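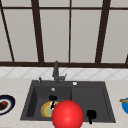
Emanuel Bucur reckons the washing-up was never the hard bit of a canteen job, it's the standing. I'd gone to Cirncombe to ask Lucinda Yazzie about the sink robot her team is trying out in simulation, and he chipped in before she could!
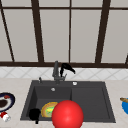
Lucinda laughed. "He did 14 years of it," she told me. "I ask him before I change anything."

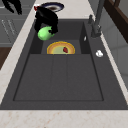 So will there be fewer shifts? "Shorter ones, same pay, from July," she said (I wrote that down twice).

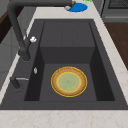 Emanuel wants it in his contract.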